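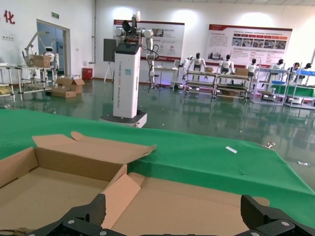

The box goes flat, the box comes back

8 min read

06/03/2025

Cardboard, then. Thirty years of moving apartments, offices, one bakery and a piano school, and what I have strong feelings about is cardboard. Give me a brown box with all its flaps and I'm happy. Give me one that's been crushed under a bookcase and I will still try to save it.

I spent a week in November in Lanaritz, at a packing course run out of Zernanach, a small storage and moving outfit near the canal. They teach packing. To grownups, for money. I went in rude about it and came out with a notebook full of arrows and one bandaged thumb. What follows is most of the notebook, tidied up on a train.

Start with the table

Not the box. I'd always packed on the floor, kneeling, with a mug somewhere behind me waiting to be kicked. Cristóbal Ojeda, who has run the course from the beginning, wants everyone standing up. Table at hip height, a cloth over it. He likes green because brown cardboard shows up on it, and so does tape, and so does every screw and scrap you drop. I tried it at home with a white sheet first and lost a clear plastic washer in under a minute. Bought green.

The cloth slides, obviously. So clip it along the far edge, where your sleeves won't catch. Bare table in front is fine, better in fact, a box turns easier on a hard top. Cloth at the back for the small stuff. He marks a spot on the cloth too, and that spot is for the thing you're packing NEXT. One thing. You look at the spot, you pack the spot, you fill the spot again. I put my phone on it the first morning and very nearly packed my phone.

Creases matter less than I thought. A wrinkle in the cloth will tip a wine glass but it won't bother a stapler. Smooth it when you remember.

Then open the box properly

Most of us don't. We yank two flaps up, let the other two flop inward and spend the next ten minutes fighting them with an elbow. Fold all of them out and down. Press along the crease with the side of your hand, once, hard. A flap that has been pressed stays where you put it, mostly, and a flap that hasn't will come back at you just as you're lowering in a lamp.

Boxes with the lid attached are a different animal. Lid goes back and stands up behind, tabs out to the sides. You work in front of it like a little stage. They're lovely for files and for shoes, and for anything you will want to look at again before you're done. They're weak at the front, though. The low front wall takes all the rubbing when you slide them around, and it frays, and after a few trips the corrugation shows. Ojeda runs a strip of paper tape along that edge before a new one gets used at all. Takes seconds. I have never once done this in my life and now do it to every box in the house, including one the cat sleeps in.
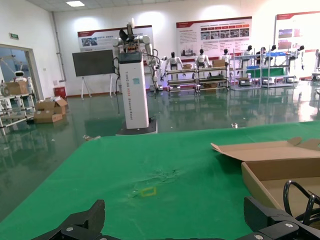 Do you need to tape the bottom if the flaps lock together?

Tape it anyway if anything heavier than clothes is going in. Interlocked flaps hold fine while the box sits still and start to creep open when it's lifted, so run one strip down the center seam and a few inches up each side.

Back to my notebook. Page four is just the word WEIGHT with a box drawn around it and then, smaller, "books = small box, always." Everybody knows it. Everybody also has a huge empty box left at the end and a half shelf of cookbooks, and you think, well. Don't. I did it in the Iturra move, years back, two floors up, and the bottom went on the landing. There is still a dent in the second stair. I've visited.

Two boxes at a time

The best thing I learned, and I almost missed it because I was looking for the good scissors. Have two boxes open, side by side. One for what you're packing, the other for what doesn't belong with it. That's the whole trick. When you're emptying a drawer of office stuff you'll hit a spoon. The old me walked the spoon to the kitchen, saw the kitchen, started on the kitchen. Came back an hour later to a drawer half done. Now the spoon goes in the second box and I keep my feet still.

At the end the second box gets sorted, on the cloth, in one go. It's a nice job actualy, the second box. Batteries, a key, somebody's reading glasses. We kept a tally in my group for one afternoon and filled 31 boxes between us, and the odds-and-ends ones were the ones people crowded round.

A word on scraps. Torn corners, peeled labels, the white backing off the tape. They end up on the table, then under things, then in the box with the good plates. Sweep as you go, back of the hand, into a bag. I still don't do this enough. There's a curl of label in my camera case right now, I can hear it.

Cables, since you'll ask

They were going to come up. Cables beat everyone. They're the only thing in the house that gets longer when you put it in a box.

What I used to do: grab the lot, drop it in, close the flaps quick. What I do now, on a good day, is loop each one loosely over my hand and fasten it with a bit of paper tape, folded over at the end so there's a tab to pull. No tight coils. Tight coils kink at the plug end, and that's where they go. Then lay them flat in the box, one layer, and stop. A second layer is how knots begin. Anything thick goes in last, and you leave its end hanging over the rim until you're ready to shut the box, so you can find it and not have to dig.
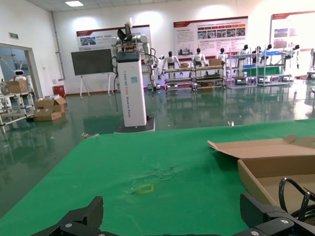

Black cables and an open box, flaps folded out.

Label each one on the tab while you still remember what it feeds. I wrote "printer?" on one four years ago and it has come with me to three addresses with the question mark on.

The pricey stuff

Zernanach sells its own boxes from a rack by the door, and there's a Fudovness brand of paper tape they swear by, the kind you wet. It's good. It sticks to cardboard like it grew there and you can write on it. It's also a nuisance: you need a sponge, a dish, and a dry hand for the other end. For a move across town I'd stick with the cheap brown roll and spend the difference on lunch. For storage, a year or more, get the wet kind. Cheap tape dries out and lets go, usualy in the summer, and then you find a row of boxes all gently gaping.

Second-hand boxes are fine, great even. Check the corners. Press with a thumb, and if it gives like a soft pear, that one's for paper recycling or the cat. Check the hand holes as well. A torn hand hole will carry on tearing, and it'll do it on the stairs. Their storage room had 681 boxes listed on the wall sheet the week I was there, and plenty of them were on a second or third life, old marker crossed out, new marker on top. "Kitchen," "Kitchen," "NOT kitchen."

Flat again

Last morning. Unpacking, or the end of it, which the course takes as seriously as the beginning. I'd expected to skip out early. Glad I didn't.

You slit the bottom tape, don't rip it. Ripping takes the top layer of paper off and leaves a bald stripe where no tape will ever hold again. Push the box sideways till it leans, then let it go down flat with the flaps out straight. Inner flaps will want to sit up at an angle. Let them, put a heavier box on top overnight, fine by morning. Stack by size, biggest at the bottom, against a wall and off a damp floor. Tie string both ways.

Keep fewer than you want to. I had a closet of them. Eight is plenty for a normal home, two of each size you really use, and the rest can go to whoever on your street is moving next. Someone always is.

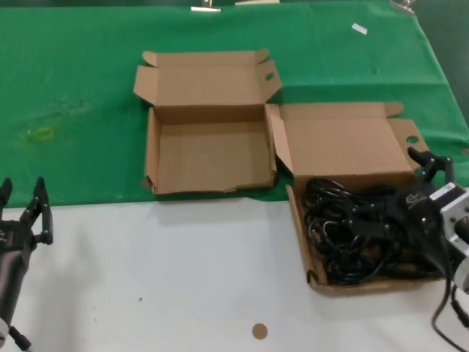
Eight is wishful, according to a woman at the next table, who heard me say the number out loud and put her tape down to argue. She keeps the lidded ones open on the side all year round, she told me, "one for returns and one for the charity shop," and has no intention of flattening either of them. Her view was that a box put away flat is a box you go out and buy again.

Maybe. I went home and left one open by the front door to see. It has a library book in it so far, and a bike light, and a scarf that isn't mine. The string's still on the kitchen counter.

What to get, if you're starting this weekend: a cloth and clips, a fat marker, two rolls of tape because one vanishes, a blunt-tip knife, a bag for scraps. Small boxes, more than you think. Large ones, fewer. Check that the table doesn't wobble. Ours did, the first day, folded card under one leg, sorted.

Contact the editors | © 2025 All rights reserved | Back to top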